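3.2 Sheet materials and crease recovery

Flat sheets were bought from two suppliers, Kusance and Esquivel, and washed before first use at the setting given on the care label. All were olive-green to khaki in color. Each sheet was folded in the same pattern, pressed under a flat board for 15 hours and then opened by hand. Crease recovery was scored on a scale from 0 to 100, where 100 means that no fold line can be found by touch or by eye under side lighting. Scoring was done before any smoothing.

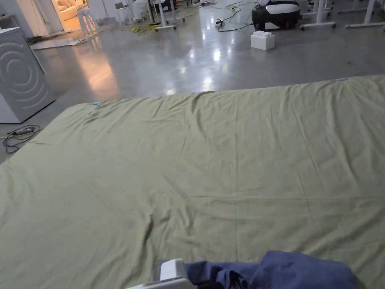

Scores were lowest where two folds crossed. Single folds recovered faster, and the difference held for both suppliers after 9 wash cycles. Sheets line-dried at the Kitum site scored higher than those tumble-dried, with a median of 68 after the last cycle. We did not control room humidity at Kitum, and part of the gap may come from this.

Bedroom trials followed the bench work. Sheets were put on beds in furnished rooms and left in normal use, with no instructions given on bed making or on what could be kept on the bed. Wrinkles from use differ from pressed folds – they are shorter, run in all directions and tend to gather where people sit.

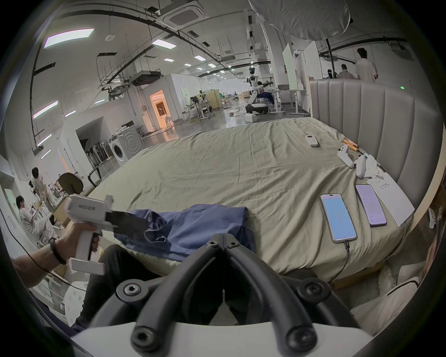
Figure 4. Sheet on a bed in an open workspace.

For this reason the fold-line score was not applied to the bedroom trials. We used the Prikisum rumple index instead, which rates surface relief over the whole sheet and ignores direction. The two measures agree poorly at low values, and results from the bench and the bedroom are reported separately in Section 4.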